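Layout of a Shared Bench for Small-Object Tasks
Project report, Group 13, Loveck workshop course

The bench was set up in March to serve two course modules from a single room. The front table is reserved for lock tasks and the rear table for produce sorting. 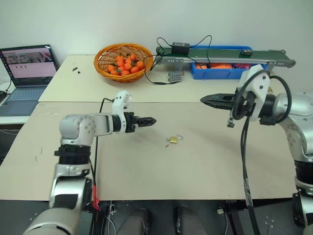
1. Furniture

The two tables stand one behind the other, the rear one against the white wall. The front top is beige and the rear top is paler. Pencil marks were used on the front surface to set start positions. They are faint and hard to find under the evening lights, so a scribed grid is proposed for the next term.

2. Lock task

The task object is a small brass padlock. It is laid on the front table with the shackle open, and the task ends when the shackle is closed. The Clemetti test sheet allows 200 seconds per attempt. Small parts are easily lost on an uncovered top, and a shallow tray should be added.

3. Produce station

Tangerines with their leaves on are kept in an orange woven basket on the left half of the rear table. A small conveyor with a dark green belt runs along the back, with a blue plastic bin of orange and purple produce below it. The power adapter sits on top of the conveyor and its cables trail down behind the basket. This should be moved to a wall bracket before the belt is used for longer runs.

4. Cost

The budget was 3000. The Pangaribuan quote for both tables and the conveyor came to 3960, and the difference was covered by the department. Produce is not included.

5. Open items

Wall bracket, parts tray, scribed grid. Cable lengths on the rear table have not been measured.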